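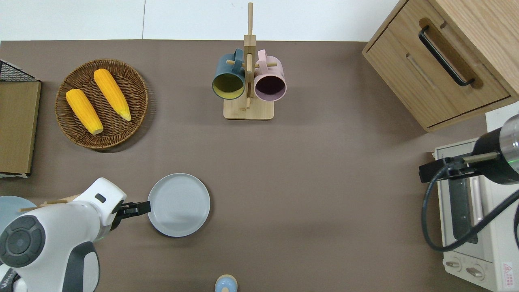 Went back to Zedside this week to walk the old tramline, the one that ran from the Nikell ferry landing up to the top of the hill. I did the lower half in January and gave up when the light went. Long thread, mostly for people who like kerbs and old poles.

The trams stopped before I moved to Flerkar, so I never rode one. What I know comes from an old timetable I bought at a market and from asking people at bus stops. If you remember the line properly, please correct me.

Start at the ferry landing. The waiting room is now a place that repairs outboard motors, but the tiled step is still there, and so is the slot in the wall where the ticket window was. You can see the slot best from the pavement on the river side.

The ferry itself still runs. It costs 20 if you pay on board and slightly less if you buy a strip of tickets from the kiosk. It takes bikes at no extra charge outside the morning rush. The crossing is short enough that most people don't sit down.

From the landing the line went straight up Landing Street. Both tracks are under the tarmac. After the gas people dug a trench last year they patched it badly, and for a stretch of a few metres one rail has come through again. It's slippery, so take care if you're cycling.

At the first junction the number 2 bus takes over the tram route more or less exactly. It even stops in the same places, which explains why one of the stops is in front of a blank wall. There used to be a school gate there.

I didn't take the bus. The climb isn't as bad as people say. It's steep for the first two blocks and then it just goes on for a while.

On the left you pass the old Kołodziej works. The name is in raised letters on the gable, with the stroke through the l done properly, and you can read it from across the river on a clear day. They made wheels and axle parts, for the trams and for half the carts in the district.

Most of the works is storage units now. The yard gate was open, so I asked the man in the office if I could look at the turning area. He said yes as long as I kept out of the way of the vans. There are short lengths of track in the cobbles, curving off towards a door that has been bricked up.

I had read that the works employed 1000 people at its busiest. A woman at the bus stop outside told me her grandfather always said 400, and that the bigger number included a second site across the river. I have no way of checking either. The building looks more like 400 to me.

Past the works the line left the road and ran on its own strip between back gardens. This is the best part of the walk. The strip is still public, although two householders have put sheds on it and one has a very good row of beans.

You have to look for the entrance. It's between the chemist and the shop that sells mattresses, down what looks like a private passage. There's no sign. Go past the bins and it opens out.

The surface is cinders and grass. Fine in trainers when I went, but I would not try it after heavy rain, and in January it was all puddles. Someone has laid planks over the worst bit.

Several of the poles that held the overhead wire are still standing. One has a washing line tied to it and another has a street lamp bolted on. They're easy to pick out because they lean very slightly away from the track, and they have a ball on top.

Halfway along there's a bridge over a stream that I can't find a name for. My map has it as a drain. It was running well and quite clear – you could see the bottom – and there were wagtails on the stones. It goes into a pipe just below and I suppose it comes out in the Nikell somewhere near the landing.

If anyone knows where it comes out, I'd like to find the other end.

After the bridge you're back on the road for the last stretch. The passing loop was here, and the road is still oddly wide for the length of it. It's used for parking. The taxi drivers call it the loop and when I asked one of them why, he said it was just what it was called.

The top terminus is a small square with a shelter in the middle. The shelter is original, cast iron with a wooden bench round the inside. It has been painted green so many times that the maker's plate can't be read. I tried it by touch and got an F and possibly an R.

There's a tea stall at the corner of the square that opens at 7 in the morning and shuts when they run out of buns. I got there just after four and had tea only.

Walking time from the landing was a bit over an hour, with a lot of stopping. Going down by bus took twelve minutes.

Someone has already asked about pushchairs. The road parts are fine. The garden strip is not, because of the planks and a step at the bridge. You can stay on the bus route instead and rejoin at the loop.

Next I want to do the branch to the Flerkar goods yard, which left the main line behind the Kołodziej works. A good deal of it is under the ring road, so it may be a short walk.

More from this account
Nikell ferry: which boats have an upper deck
Zedside steps, counted and mapped
The footbridge that goes to a car park
Tram poles still standing in Flerkar (list, updated)
Walking the ring road, badly

Get new threads by email once a month. You can unsubscribe at any time.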